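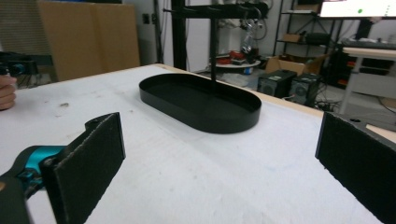 Jellari abre inscrições para o kit Orville, a pinça de mão que ensina tarefas de bancada a robôs

Para divulgação imediata

É com muita alegria, e com aquele frio na barriga que acompanha todo lançamento preparado com carinho, que a Jellari anuncia a chegada do kit Orville, um conjunto portátil de demonstração pensado para oficinas, laboratórios de ensino e pequenas empresas que querem dar os primeiros passos na automação sem precisar, logo de saída, comprar um braço robótico inteiro. As inscrições para o primeiro lote abrem em setembro, e as entregas seguem a ordem dos pedidos.

O Orville é uma pinça de dois dedos que se segura com a mão, com uma câmera embutida voltada para a área de trabalho. A pessoa executa a tarefa como faria num dia comum (pegar uma peça, levar uma bandeja de um lado para o outro da mesa, encaixar, soltar) e o kit registra o movimento e a imagem ao mesmo tempo. Esse material serve depois para treinar o robô que vai assumir o serviço. Quem já passou uma tarde inteira programando ponto a ponto um único trajeto sabe bem o tamanho do alívio!

Os dedos vêm revestidos com almofadas pretas de textura áspera, escolhidas depois de muita conversa com quem lida o dia todo com bandejas, tampas e peças de borda baixa. As almofadas são trocadas pelo próprio usuário, com a chave que acompanha o conjunto, e cada caixa traz 6 pares de reposição. O corpo da pinça, contando a bateria, pesa 295 gramas, um número que a equipe de projeto perseguiu com teimosia, porque uma ferramenta de demonstração só é boa quando a mão não se cansa dela no meio da manhã.

O programa de gravação, batizado de Grirero, foi desenvolvido pela própria Jellari e acompanha o kit sem cobrança de licença no primeiro ano. Ele organiza as demonstrações por tarefa, permite descartar as que saíram tortas e exporta tudo em formato aberto, para que cada equipe use o material com o robô que já tem ou com o que vier a ter. A memória interna guarda até 2000 demonstrações curtas antes de pedir transferência para o computador.

Antes de chegar a esta versão, o conjunto passou por uma longa temporada de uso na Benjelloun, oficina parceira de montagem de pequenos aparelhos, onde foram gravadas 119 tarefas diferentes em mesas de trabalho comuns, com a bagunça boa de todo lugar em que se produz alguma coisa. Vieram de lá várias das mudanças de que mais gostamos, entre elas o gatilho mais macio e o aviso sonoro no início de cada gravação.

O kit completo inclui a pinça, o suporte de descanso, dois carregadores, as almofadas de reposição e um guia impresso em português, escrito para ser lido com calma e um café ao lado. Escolas técnicas e universidades têm condições especiais de compra e podem pedir uma demonstração presencial pela página da Jellari, onde também se encontram a ficha técnica e o formulário de inscrição.

Sobre a Jellari

A Jellari projeta ferramentas de coleta e ensino para robótica de bancada e presta assistência aos clientes em português, por telefone e por mensagem. Pedidos de imprensa e de unidades para teste são recebidos pela área de contato do site.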